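Genthorpe's can money is going up in November, and I've already started a pile

So the news finally came through, and if you're like me and have a bag of empties sitting by the back door, you'll want to hear it. Starting in November, the Genthorpe recycling depot is paying more for drink cans. The old rate was 3 cents apiece. The new one is 5 cents. I know that's not going to put anybody's kids through college, but I did the math on my own garage and got a little excited.

The depot put the notice up on its door last week, and I walked over to read it myself because the version going around town had gotten pretty wild. One neighbor told me it was a dime. Another one told me glass was included (it isn't, glass still goes in the green bins behind the library and you get nothing for it but a clear conscience). Only cans count, and only drink cans at that, so your soup and cat food tins stay in the regular curbside box.

There's a daily limit too. You can bring in 50 cans per household per day at the walk-up window, and anything over that has to go through the side gate, where they weigh the load and pay you by the pound. I asked at the window which way works out better, and the answer was that it depends on how many of your cans still have a mouthful of soda in them. They do check! Rinse them out, turn them upside down on a towel overnight, and you'll save yourself some grumbling from the line behind you.
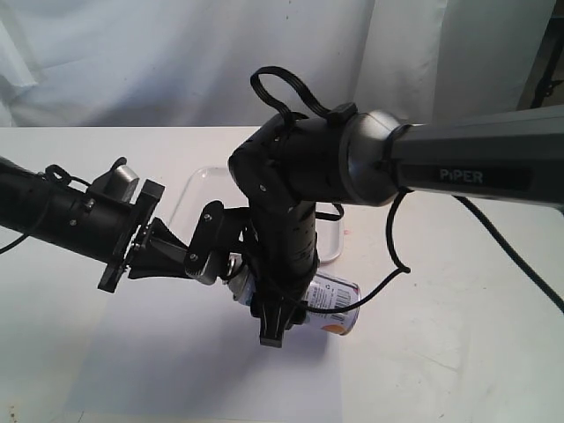 An aluminum drink can on its side.

Now, the crushing question, which I've heard argued over in the grocery store more than once. For the walk-up window, leave your cans whole. The counter in there reads the shape, and a flattened can gets spit right back at you. For the side gate you can stomp them all you like. I had a whole bag already stomped before I read that part of the notice, so guess who's going to the side gate first.

The hours are changing along with the money. The window used to close at noon, which was no good to anyone with a job, and it's now going to stay open until 5 in the afternoon. The side gate keeps its morning hours only. Parking is still the same skinny strip along Stilel Road, and I'd say come on foot or by bike if your load is small, as that corner gets ugly when the school lets out.

Why the bump? The depot has a new buyer for its aluminum, a company called Flosov, and the notice says the better price is being passed along to the folks who bring the stuff in. The deal runs for 13 months. After that they'll look at it again, and the rate could go either way. I'd love to tell you it's permanent, but the notice doesn't say so, and when I asked, I got a shrug.

One more thing that might matter to the clubs and teams in town. You can sign your can money over to a local group right at the window, and they'll keep a running tab under the group's name. The swim team and the food pantry are already on the list. If you want yours added, there's a form on the counter, one page, front only, and it has to be turned in before the end of October to make the first round.

Payment is cash up to a few dollars and a store voucher after that, good at the Sial market across the street. I'm a little sore about the voucher part, to be fair, and I wasn't the only one at the door muttering about it. A fellow behind me said he'd just come every day and stay under the limit. He may be onto something there.

The old rate holds until the end of October, so there's no rush to haul anything in right now. Mine can sit in the garage a while longer.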